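Part 4: Setting up the living room zone

Okay, you have the Felberg hub on the wall and it's blinking green at you. Good! The hard part is behind you. I set up my own living room twice (the first time I skipped a step, more on that below), so what follows is the order I'd use if I had to do it again tomorrow.

You'll need the hub, two wall sensors, the small bag of sticky pads, and your phone with the Nodside app already logged in. A step stool helps too. I'm short, so for me it was more than a help.

Placing the sensors

1. Walk the room before you peel anything. You're looking for two spots at chest height, one near the door you use most and one on the wall across from where people sit. I put my first one right above the heater in my old apartment and it told me the room was tropical all winter.

2. Wipe the wall with a dry cloth and let it be for 10 minutes. If you have fresh paint, wait longer. The pads grip hard and they will take paint with them.

3. Press the sensor on and hold it. Count slowly to 75 — yes, I know, it feels silly, but mine fell down in the night when I only gave it a quick push.

Note: The sensor's little window has to face into the room. There's an arrow on the back, and it's easy to miss with the pad stuck over it, so look before you stick.

Pairing

4. Open Nodside, tap Rooms, then Add. Pick Living Room from the list. You can type your own name, but leave it alone until everything is paired, because the app seems to lose its place if you rename halfway through.

5. Hold the button on the first sensor until the light goes from orange to blue. The app should find it within a few seconds. If it doesn't, stand closer to the hub and try again. Takumi Wada, my brother-in-law, swears by turning Bluetooth off and on first, and I have to admit it has worked for me a couple of times.

6. Do the same with the second sensor. Don't pair both at once! This was my skipped step. I ended up with two sensors answering to one name, and I had to reset the whole room to get out of it.

Caution: Resetting a room wipes its schedule too. Write your times down on paper before you do it.

Setting the comfort schedule

7. Go to Schedule and choose a wake time, an away time and a sleep time. Start plain. I went wild with little half-hour slots and spent a week fiddling with them when I could have been drinking my coffee.

8. Set the swing to five degrees or less. Bigger than that and you'll feel the room go stuffy and then chilly, over and over.

9. Tell the app how big the room is. It asks for square feet, and the top setting is 900. If your living room runs into the kitchen, like mine does, enter the whole space as one number.

10. Mark your seating on the room map. Drag the couch shape to where your couch sits, then do the same with the table. The map only cares about big pieces, so don't bother with lamps or dishes.
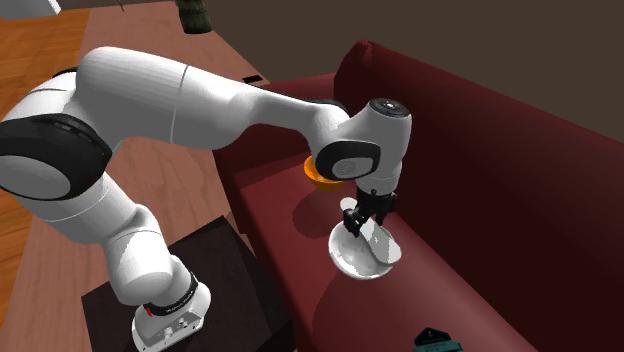 11. Tap Save, then leave the room alone for an hour. The numbers jump around at first while the sensors settle in. Mine showed two different readings for a good while and then came together on their own.

If something looks off

One sensor reads much warmer than the other: check for sun on the wall. In July my west wall gets so hot in the afternoon that I had to move that sensor to the hallway side.

The app says "Zone busy": close it all the way and open it again. Waiting it out never did a thing for me.

The hub light goes red: go back to Part 2 and check the Ueda adapter is pushed all the way in. It has a stiff last click.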